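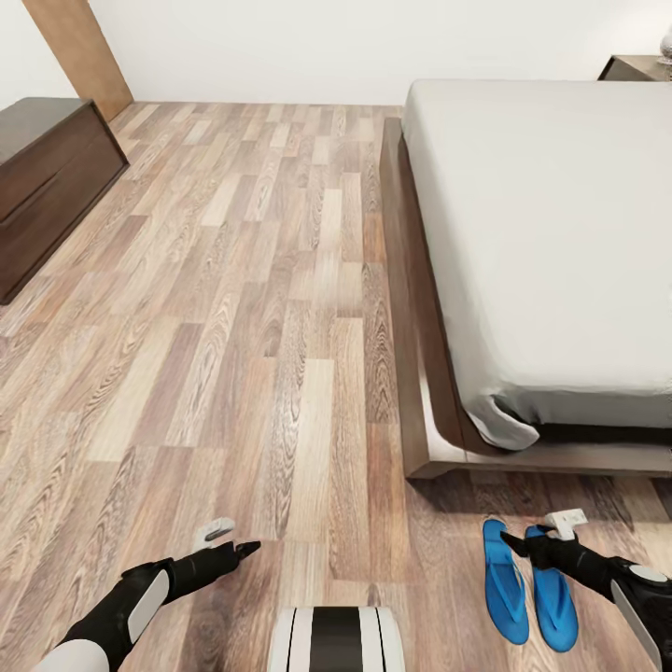
Zolano, the company that manages furnished rental apartments in Puverthorpe, will spend its first automation money on simulation time and hold off on buying machines until at least March. The plan, released October 27, 2018, sets out how the company intends to choose a two-armed robot for light room work between tenants: picking things up off the floor, straightening bedding and putting small items back where they belong. Much of the early effort is going into computer-rendered bedrooms such as one with a low platform bed, a dark dresser and a pair of blue flip-flops on the floor at the foot of the bed, with the robot's right gripper held over them. Footwear was picked as the first item because it is the thing cleaners report moving most often.

The company looks after 190 apartments in the city, most of them one-bedroom units with hard flooring. It had first planned to lease two machines this fall and try them in occupied buildings. That plan was dropped over the summer after the insurance quote came in higher than the lease itself.

Under the new schedule, two suppliers will be compared. Prantl offers a complete package with the robot, grippers, charging base and a service contract. Clavov sells the robot on its own and leaves the buyer to arrange grippers and maintenance separately. Both have supplied software models of their equipment for the trials, and Zolano is paying for computer time by the month.

Each supplier's model will be put through 1,000 simulated runs in a set of rendered rooms. A run counts as complete when the item has been picked up and set down in the assigned place without the arms touching the bed frame or other furniture. Zolano has set 937 completed runs as the mark a supplier has to reach before it can quote for the physical trial. The plan says that figure comes from the company's own records of how often rooms pass inspection after a standard cleaning.

If neither model gets there, the money set aside for the physical trial stays in the equipment reserve and the question goes back to the operations office for another year.

Floor space is a large part of the planning. The company measured a sample of bedrooms and found that the gap between bed and dresser varies a good deal, even between apartments with the same floor plan – tenants move things, and the cleaners do not always move them back. The rendered rooms will be adjusted to cover narrow gaps as well as wide ones. A machine that can only work in a wide aisle would be of use in fewer than 100 of the apartments, according to the plan, and would not be worth the price.

Low beds are another concern. Zolano bought platform beds for most of its units four years ago, and their frames stick out past the mattress close to the floor. Both suppliers have been asked to state how near the base of their robot can get to an edge of that kind, and how far the arms can reach over it. Replacing the beds is not being considered.

The budget is divided into four parts. The largest is the purchase or lease of the equipment, which will not be released until the simulation results are in. The second covers changes to buildings, mainly charging outlets in storage rooms and ramps at two older entrances. The third is training for cleaning staff, who will be paid their normal rate for the hours. The last is the simulation work, the only part already approved.

Spare grippers are listed separately as a running cost. The company expects them to wear faster than the arms and has asked for a fixed price on replacements over three years. Prantl has agreed to give one. Clavov has said it will pass the question on to the firm that makes its grippers.

Staff asked at a meeting this month whether cleaning hours would be cut. Zolano answered that no hours will change during the trials and that any machine it buys would be taken from building to building by a cleaner, who would stay in the apartment while it works. The company did not make a commitment beyond the trial period. It said turnover cleaning takes up most of the staff's time in the kitchen and bathroom, where the robots will not be used.

Simulation results for both suppliers are due at the end of the winter. A physical trial, if there is one, would take place in a vacant apartment on the ground floor of one of the newer buildings, with the same model of bed and dresser the company uses elsewhere. Quotes from qualifying suppliers must be valid for 100 days.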